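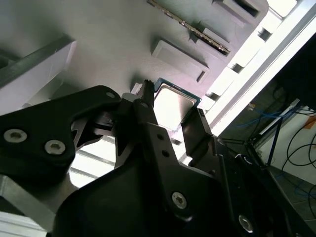 Photo: Marcelle Courtois / Bonsu newsletter

Desktop repair bench: processors, trays and what we need from you

The desktop bench is open again on Saturday mornings, and most of the work this month is going into the older office towers. A good number came to us with the processor already taken out, so before anything else can be tested the chips have to be sorted and put where people can find them.

Adom Alhassan has been running the sorting. Processors are kept in moulded trays and never in bags or loose in a drawer. Anyone handling one should hold it by the edges and keep fingers off the contacts on the underside. The metal lid on top is sturdier, but old thermal paste should still be cleaned off it before the chip goes back on the shelf. Use the lint-free wipes from the top cupboard, and put used ones in the lidded bin.

If a chip has no readable marking, put it in the tray by the window with a paper slip giving the number of the machine it came from. Please do not guess. Two towers were held up in September over a processor that had been matched to the wrong board, and Ewurabena Fiadzo spent most of a morning working out which was which.

The cases are worked on lying on their side with the side panel off. Unplug the mains lead first, and leave it unplugged for the whole job. Screws go in the lidded pots, one pot to each machine, with the number written on the lid.

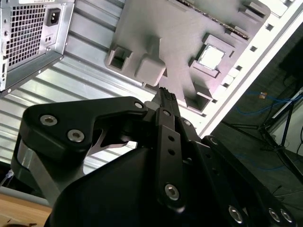
An open desktop case on its side, with the power supply at one corner and a light grey tray over the motherboard area.

Power supplies are staying in their cases for now. Keegan Tuhiwai will test them in one go once the boards are sorted, and he has asked that no one opens the units themselves. If one smells burnt or rattles, stick a red label on the case and move it to the bottom shelf.

We are short of a few things. Thermal paste is down to the last five tubes, and we could use more small brushes for cleaning out fans. Memory is also wanted, in matched pairs if possible. We have plenty of keyboards and cannot take any more before the spring.

Finished machines go to Jullolport library and to families on the Praleo list. Amerley Dramani keeps the list and can tell you how long the wait is. To book a place at the bench, sign the sheet inside the front door or leave a message with her at the desk.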